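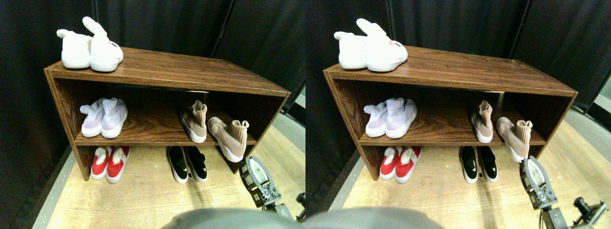

Most shoe cabinets are sold by the pair count, and most of those counts are wrong. The label on the carton says 12 or 16, and the number was reached with a ruler and a flat women's size seven. A real hallway has boots in it, and a pair of running shoes with a flared heel, and something that takes up twice the room it should. A plain open cabinet with one shelf and a flat top handles this better than it gets credit for. The everyday sneakers go on the shelf with their heels out, and the things that never fit anywhere, like white bunny slippers with the ears standing up, go on top. No door has to close over the ears.

Glória Garcia has been designing entryway furniture for nine years, the last four of them at Veloso, a small maker of flat-pack pieces for apartments. Before that she sold shoes. She says the second job taught her less than the first.

"In the store you see what people do with their feet," she says. "They sit, they pull the shoe off by the heel, and they drop it. The furniture has to start from there."

Her first cabinet for the company had two doors and a drawer for keys. It went through three rounds of changes and was in production for 14 months. Buyers liked how it looked with the doors shut. When the company called some of them a few months later, many said the doors were usually open and the shoes were on the floor in front of it.

"You have a bag in one hand and mail in the other," Garcia says. "You are not going to open a door to put away a sneaker."

The cabinet that replaced it is called the Rulow. It has no doors and no drawer. Garcia drew it in March, and the first 261 went out to customers who had agreed to fill in a short form after six weeks. The form asked what was in the cabinet, what was on it, and what was next to it. The last question was the one the company cared about. Shoes next to a cabinet mean the cabinet isn't working.

The answers were mixed. The upper level was nearly always full. The lower one was often half used, and what was there tended to be shoes out of season or waiting for a repair. Several people had put a tray on top for keys and sunglasses, and then put slippers on the tray. One household kept a watering can in the bottom and said it was the best place in the house for it.

Garcia changed one measurement after reading the forms. She raised the shelf slightly so that an ankle boot could go underneath without being pushed over. It cost the upper level some height, but most of what goes there is low anyway.

What goes in is changing too. Knit shoes have taken over a lot of hallways in the past ten years, and they store differently from leather. A leather shoe holds its shape on a shelf. A soft knit upper gives when something is pressed against it, and a sock-like collar will fold down under the weight of another shoe and stay creased for a while. The soles are often thick and wider than the upper, which means that two pairs that look as if they should fit side by side end up with their soles overlapping.

The usual answer is to turn one shoe around, heel to toe, and it does save an inch or so. Garcia doesn't bother with it at home. She puts both shoes facing in, heels toward the room, and takes them out by the heel collar or the pull tab. It is the quickest way to grab a pair, and the toes, where the dirt from a wet sidewalk collects, stay at the back. 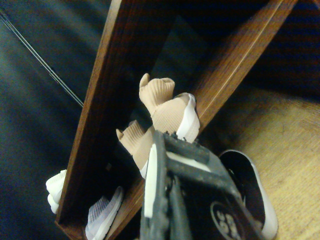

Angled racks are the other option, and there are people who will have nothing else. The boards slant, the shoes sit in the gap between them, and air gets at the soles. A rack is also lighter to move when it's time to sweep. The trouble is depth. A low shoe can slide down between the boards until only the collar is showing, and then getting it out takes a proper grip and a second try. Garcia has drawn racks too, and thinks they suit boots and heavier shoes better than soft ones.

Karnura, which makes both types, says it sold 3,626 of its open cabinets last year and up to 970 of its racks. The company puts the difference down to the top. A rack doesn't have one, or has one too narrow to be useful, and people want somewhere to set things down when they come in.

The finish matters more than buyers expect. A dark wood grain hides scuffs from heels and the gray line that dirty soles leave along the front of a shelf. It shows dust, though, particularly on the top near a window. A pale finish does the reverse. Garcia recommends the darker ones for families and tells people to wipe the shelf once a week with a damp cloth that has been wrung out well. Water left standing at a panel seam will get in and lift the edge, and that can't be sanded out.

A liner helps. The ones sold for kitchen drawers are fine, cut to size with scissors. Felt is a bad choice for a shoe shelf because it holds grit. Skurent sells a ribbed rubber mat in three widths that can be rinsed in the sink, and a cut-down boot tray does the same job for less if you don't mind a rough edge at the back.

Placement is where most people go wrong, in Garcia's view. They put the cabinet where there is a free wall, often several steps inside the apartment. By then the shoes are already off. She wants it close enough to the door that you can reach the shelf while standing on the mat. In a narrow hall, that may mean a smaller cabinet than the one you had planned on. Hers at home is just inside the door on the hinge side, and the door clears it by the width of a finger.

She also advises against filling it on the first day. Put in the shoes that were worn in the past two weeks and leave the rest in the closet. If a pair hasn't moved by the end of the month, it goes back there too. Slippers are the exception. They get worn every evening and should be wherever your hand falls, and for most people that is on top.

The company now plans a second run of 2,000 cabinets, with the raised shelf and slightly thicker side panels. A customer wrote in to ask for a version with doors. Garcia sent back the drawings for the old one, with the hinge positions marked, and a note saying the panels would take the screws.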